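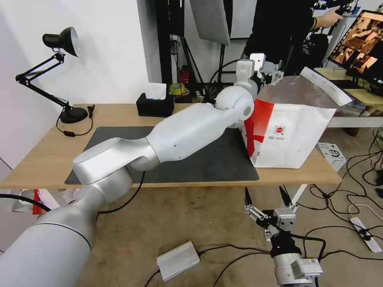 Fig. 4. Paper bag standing at the right side of the table.

Section 4: Setting Up Group Lunch Orders in Skeder

Skeder lets an office order lunch together without anyone shouting across the room. You will need a Mosis login, a payment card and a firm view on what counts as lunchtime.

1. Sign in and open Orders, then New Group.
2. Give the group a name. "Lunch" is already taken, as are the next several things you will think of. Names can run to 23 characters.
3. Enter the delivery address, including the floor. Couriers are resourceful people, but they can't read minds through an elevator door.
4. Set the cutoff time. We suggest 10:30 a.m. Anyone who misses it gets a polite message and a picture of a sandwich.

Note: The cutoff applies to the group owner too. Support has heard your arguments.

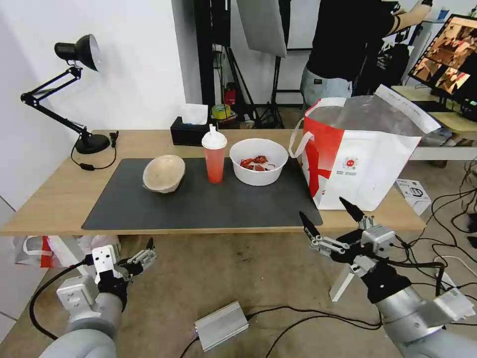

5. Choose a spending limit per person. Drinks and sides count toward it, and so does the delivery fee unless you tick Company Pays Delivery on the Billing tab.
6. Invite people by email. A group holds up to 137 members. If yours is bigger than that, you want Horrocks, our catering product, and possibly a kitchen.
7. Ask each member to fill in Allergies before ordering. "Mondays" is not accepted in this field.

CAUTION: Skeder passes allergy notes to the restaurant exactly as typed. It does not check them against the menu. Always read the label on the food itself.
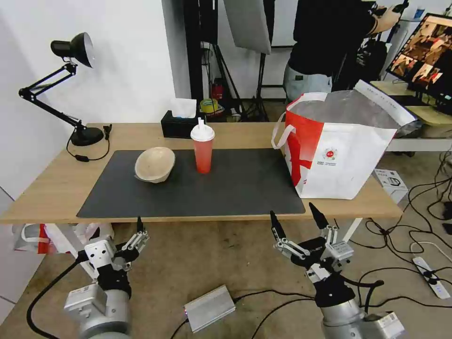 8. Pick a backup owner under Roles. The backup can change or cancel the order when you are out sick. In the sample account, Verena Bachmann is the owner and Pauline Sowerby is the backup. You can delete them both once your own group is running.
9. Press Test Order. Nothing is charged and nothing arrives, so warn the hungry.

If the test fails with error 23, the address is missing a zip code. Go back to step 3. For any other error, wait 2 minutes and press Test Order again before calling Dresport support.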